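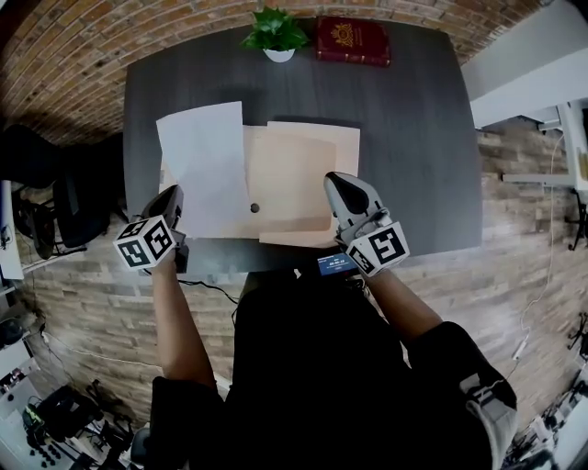

Cardboard and Paper at the Ultley Table

Page updated 11/05/2022

The Ultley workroom takes in used cardboard, flattens it, sorts it and sends it out again as packing material. Most of the work happens on a table with sheets of board and paper, and that is what this gallery covers. The notes are for people who bring us boxes, people who pick up sheets, and anyone who wants to do the same at home.

The table

Light beige cardboard on the dark gray tabletop, with white paper over part of it. The fold lines in the board are faint but easy to follow, and there is a small round hole low down near the middle.

The green plant and the red book with the gold emblem are at the far edge. A dark top is good for this work. Pale board stands out against it, and a torn corner or a stray strip of tape is easy to spot. If your own table is light, put down a dark cloth or a blanket, pulled tight.

You need more table than you think. Leave a hand's width of space on all four sides of the largest sheet you plan to handle. Board that hangs over the side bends under its own weight and takes a new crease, usually right where you don't want one.

The cardboard

Single-wall board makes up most of what comes in. It is light, folds by hand and cuts with an ordinary utility knife. Double-wall board goes in a separate stack by the door. We keep it for books, dishes and small appliances.

In the last full year we took in 1,112 boxes from homes and shops in Ultley and Tendville. Of those, 67 were too damp or greasy to use and went straight to recycling. The rest were opened up and sorted. December was the busiest month by a wide margin, and the stack reached the window sill twice.

To open up a box, find the glued seam first. It is a narrow flap that runs down one corner on the inside. Slide a dull table knife behind it and work from one end to the other. Pulling the seam apart by hand is faster, but it takes the top layer of paper off with it and leaves a rough strip that won't hold tape.

Peel tape back on itself, low and slow. Old paper tape can be left on. Plastic tape should come off, along with shipping labels and anything with an address.

Fold lines

Every used sheet has them. A line that has been folded once or twice is still useful, and we try to plan the new wrap or box so that it falls on the old lines. When that doesn't work, turn the sheet so the old fold crosses the middle of a panel and lay a strip of board across it on the inside.

To make a new fold, mark it in pencil and press along the mark with the back of a butter knife and a ruler. Don't cut the surface. Press twice, lightly, then fold away from the pressed side. Folds that run the same way as the ridges inside the board come out clean. Folds across the ridges take more pressure and sometimes wander a little.

Check for cracks after the first fold. A brown sheet that has been in a garage for a few winters may split along the whole line. Those sheets get cut down for dividers.

Holes

Some boxes come with hand holes, some with small vent holes, and some have holes from whatever was hung or tied through them. A small round one does no harm in a divider or a liner. For an outside wall we put a patch on the inside, cut at least an inch wider than the hole on every side, and glue it flat with white glue. Tape alone will do for a box that is only going across town.

We also use holes when there is a choice. A divider with a hole in it is easier to pull out of a tight box — put a finger through and lift.

The paper

White paper goes over the board as a liner, or between things that might rub. Plain newsprint is fine for most jobs. Printed newspaper leaves ink on white dishes and on hands, so we ask people not to bring it.

Creased paper is fine too. We smooth it with the side of a forearm and don't iron it. (One visitor did iron a whole stack at home and brought it back beautifully flat, but it took her an evening.) Sheets with long tears are folded into pads for corners.

When you line a sheet of board, start with the paper crooked if that is how it lands, then hold one corner and turn the rest until the edges agree. Let the paper run a little past the board on the first side. That extra strip folds over the edge and can be glued or taped underneath. Trim the other sides last.

For templates, lay the paper on the board and rub along the edges and fold lines with a fingernail. The lines come through as shallow creases. Pencil over them and you have a pattern that can be used again. Our paper patterns hang on a rail, with the size in the top corner.

Sizes we keep

Small: for mugs, jars and paperbacks. These go fast.
Medium: the usual size for a wrapped picture frame or a stack of plates.
Large: opened out from moving boxes, stored on edge behind the shelves.
Strips and corners: in the crate under the window, free to anyone.

There are nearly 1,000 sheets in the room at the moment, most of them medium. Last spring we were down to 325 and had to turn people away for two weeks, so please do keep bringing boxes in when we look full.

Glue and tape

Daza paper tape is what we have on the roll holder now. It sticks well to clean board and badly to dusty board, so wipe the sheet first with a dry cloth. White glue is slower and stronger. Put a heavy book on the joint and leave it for half an hour.

The glue sticks we tried dried out in the cupboard. There are a few left if anyone wants them for a school project.

Bringing and collecting

Boxes can be left at the Ultley door during opening hours. Tendville drop-offs go to the Delline Street entrance, on the ramp side. Please flatten them if you can, and tie the stack with string in both directions.

Sheets can be picked up at either door. Tell us what you are packing and how heavy it is, and bring a measurement if you have one — length, width and height, in that order. Sheets up to medium size fit on the back seat of a small car. The large ones don't, and they shouldn't be folded to make them fit.

We can't take waxed board, pizza boxes or anything that has been stored with paint. Foam and bubble wrap go to the Tendville recycling yard, second bay on the left.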